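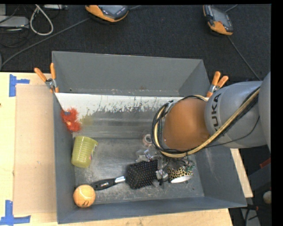
## Where Coatings Fail First

Paint on a flat panel rarely gives a plant much trouble. Edges, folds and inside corners do. Liquid coatings pull back from a sharp edge as they cure, and the film left there may be less than half the thickness measured an inch away. An average reading across the part hides the difference.

Drusteck, a contract finisher in Podow, changed its inspection sheet in December to record edge readings separately. Flat areas on its standard epoxy line came in at 132 microns. Folded edges on the same parts came in at 70.

The shop now rounds edges to a 2 mm radius before blasting and brushes on a stripe coat ahead of the full spray pass. The added labor is 8 minutes per part. Kindireck, which buys shelving and storage units from the shop, accepted the higher price after comparing it with the cost of recoating returned stock.

Powder behaves differently. It wraps outside edges fairly well but tends to skip deep inside corners, where the electric field is weak. Lowering the gun voltage and slowing the pass helps. Cuadros, a smaller line across town, preheats parts with deep recesses so the powder melts on contact. The method needs tight control of oven time, and overheated parts have to be stripped and run again.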